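How to Teach a Robot Arm a Pick-and-Place Task by Hand (Without Fooling Yourself)

Every product page for a teachable arm says the same thing: show it once and it learns. I have set up enough of these to stop believing it. You can teach an arm to move packaged food from a tray to a shelf in an afternoon, if you are strict about how you record. If you aren't, you will get an arm that plays back your bad habits at full speed.

The steps below are for a two-finger gripper with a camera on the wrist, taught either by pushing the arm around or by driving it with a remote.
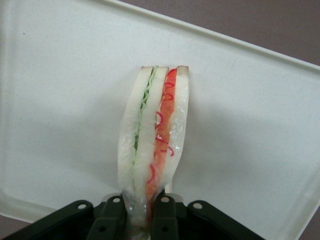
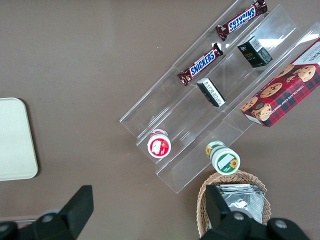

Wrist camera views: wrapped toy sandwich between the fingers (first); snack rack and wicker basket (second).

What you need

An arm you can either move by hand or drive from a controller. A wrist camera. A second camera looking at the whole table, which the sellers call optional and I don't. A tray, a rack, a few items to move, tape, and a notebook. A paper one is fine.

For software I use Dawber to record and Barnia to train. Neither is wonderful. Dawber drops frames when the disk is busy and doesn't tell you. Barnia has a progress bar that I have learned to ignore. Use whatever you have, as long as it saves camera images and arm positions with the same clock.

Step 1. Decide between hand guiding and remote control

Hand guiding means you grab the arm and push it through the job. It feels natural and it is quick to learn. The trouble is that your hands and sleeves end up in the pictures, and the arm may learn that a sleeve is part of the job. With only a table camera it's worse, as your body can block half the view.

Remote control keeps you out of the shot. It is also slower and clumsier, and you'll knock things over for the first hour. I still prefer it for anything that learns from camera images. Save hand guiding for fixed paths where the objects never move, and then ask yourself whether you need learning at all. A list of saved positions does that job and never surprises anyone.

Step 2. Write the task in one sentence

Mine was: "Pick up the wrapped sandwich from the white tray and set it on an open spot on the clear rack." If your sentence needs an "or" in it, you have two tasks. Record them separately.

Write down what counts as done, too. Standing up? Lying flat? Can it touch its neighbor? Settle this before recording, or you will grade the arm kindly later, the way everyone does when they want to go home.

Step 3. Set the table and mark it

Tape the corners of the tray and the rack. You want to be able to put them back where they were after a bump. Then choose what is allowed to change. I let the sandwich move anywhere on the tray and kept everything else still to begin with.

Clear plastic deserves some suspicion. The see-through rack shows the table right through its shelves, and the wrap on the sandwich throws small bright glints. Foil packets do the same. A depth camera often reads garbage off surfaces like these, and a plain color camera can latch onto a reflection that vanishes when someone opens a blind. Pull the blinds and leave one set of lights on for the whole session.

Step 4. Practice before you record

Drive the whole job at least 14 times with recording off. This is dull and people skip it. Then their first batch is full of a person learning to use a joystick, and the arm dutifully copies the wobble.

While practicing, pick one way to approach the object and stick with it. I come straight down over the tray, close on the lower part of the package, pause, and lift. If you come in from the left one time and from above the next, a simple learner may split the difference and hit the tray rim.

Step 5. Get the grip right

Soft and wrapped items are where the easy demos stop being easy. Film bunches up between the fingers, so the arm can be gripping wrap with very little sandwich in it. Watch the live wrist view as you close. You should see the layers draw together at the bottom. If only the wrap moves, open up and go again.

Set a force limit if your gripper has one. Keep it the same for the whole session. A toy sandwich will forgive a squeeze that would ruin a real one, so don't promise anybody lunch service on the strength of toy food.

Step 6. Record

Do them in short batches and take breaks. For this task I recorded 90 runs. I've read claims that five will do. I have tried five, and the result worked if the sandwich sat exactly where it sat in those five.

For each run:
Put the arm in the same starting pose.
Move the object to a new spot and a new angle.
Start recording, do the job, stop recording.
Mark it good or bad at once.

Don't edit out a fumble in the middle of an otherwise useful run. If you slipped and recovered smoothly, keep it. The arm will slip too and it needs to have seen a way back. If you slipped and then waved around for a while looking for the button, throw it out.

Step 7. Check the recordings before training

Watch them. All of them, at double speed if you must. I kept 73 of the 90. Most of the rejects were long pauses where I was thinking, and a pause teaches the arm to stop dead over the tray. The others had missing frames (thanks, Dawber).

Check that images and arm positions line up. Find the moment the fingers close in the video and compare it with the gripper numbers. If they are apart by more than a few frames, fix the clock and record again. There is no clever setting that rescues this.

Step 8. Train, then test honestly

Training is the part you have least say in. Press the button, let it run, and don't read much into a falling error number. It tells you how well the arm predicts your recordings. Whether it can pick up a sandwich is another matter.

Test with the object in places you did not record. Decide how many tries before you begin and count every one, including those where "it nearly had it." I also do a round with one thing changed on the table, such as a snack bar moved down a step or the basket shifted to one side. Expect the score to fall. A big fall means the arm was steering by the scenery, and the cure is more recordings with the background shuffled.

The Wirine add-on promises to do this shuffling for you by altering the images after the fact. I tried it on the clear rack and got shelves that bent in the middle. It may be better on solid objects. I went back to moving things by hand.

Common problems

The arm stops above the object and hovers. Look for pauses in your recordings. Cut those runs and train again.

The fingers close too early. Usually the clock again. Sometimes the wrist camera has been knocked, so check its mount.

The wrap sticks to a finger at release. Open wider and wait a beat before backing away, and record it that way every time.

It worked yesterday. Compare the lighting and the tape marks before touching the software. At Brorkutance, the shared workshop where I do most of this, the answer has been the lights more often than I'd like.

It knocks the small items on the front step of the rack. Your lift is too low. Record a fresh batch with a higher path and don't mix it with the old one.

Is it worth doing?

For a fixed product in a fixed place, no. Program the positions and be done. For packages that land at odd angles and vary a bit, teaching by demonstration can save you work, provided you budget for the recording and the redoing. If someone quotes you a setup time, ask whether it includes the bad batches. I wouldn't leave a taught arm running alone until it had gone through 200 tries with a person standing next to the stop button, and mine hasn't got there yet.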